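Savden Pilates School Opens Enrollment for Comprehensive Teacher Certification

New program joins mat and apparatus training in a single course of study, with classes beginning in September

The Savden Pilates School today announced that enrollment is open for its Comprehensive Teacher Certification, a program for experienced students and working movement instructors who wish to teach Pilates professionally. Classes begin in September at the school's Lindemann Street studio.

The certification replaces the separate mat and apparatus courses the school has offered until now. Trainees will complete both subjects with the same group and the same lead faculty, and will sit one set of written and practical assessments in place of two.

"Our graduates told us that the gap between the two courses was the hardest part of their training," said Annunziata Pellegrini, director of the Savden Pilates School. "They finished the mat course, went back to work, and had to find their footing again months later. The new program keeps them in the studio and teaching from the first term to the last."

Instruction covers anatomy, the full mat repertoire, reformer and chair work, adapting exercises for older clients and for pregnancy, and the practical side of running a class. Trainees will also observe lessons, teach under supervision and keep a log of their own practice, which faculty members will review each term.
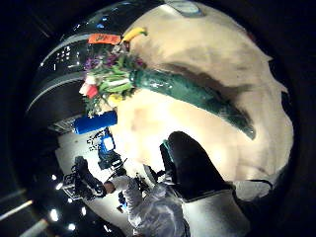
Lectures in anatomy will be led by Malachy Cronin, who joins the faculty this year after a long career in dance rehabilitation. Mr. Cronin will also supervise the clinic hours, during which members of the public may book low-cost sessions with second-term trainees.

"A teacher needs to see how a person stands and breathes before choosing an exercise," said Mr. Cronin. "That takes time with many different bodies, and the clinic gives our trainees that time."

Applicants should have at least two years of regular Pilates practice and must attend an interview and a sample class. Those who already hold a mat certificate from the school may enter in the second term at a reduced fee.

Applications will be accepted through July. The Brandetti Fund for Movement Education will award a limited number of grants of $1,000 each toward tuition. Grant applicants should submit a short personal statement with their application – no separate form is required.

An information evening for prospective trainees will be held in June at 6:30 p.m. in Studio 2. Admission is free, but places must be reserved through the school office.

About the Savden Pilates School
The Savden Pilates School offers group classes, private lessons and teacher training for adults at all levels.

Media contact: Press Office, Savden Pilates School, 101 Lindemann Street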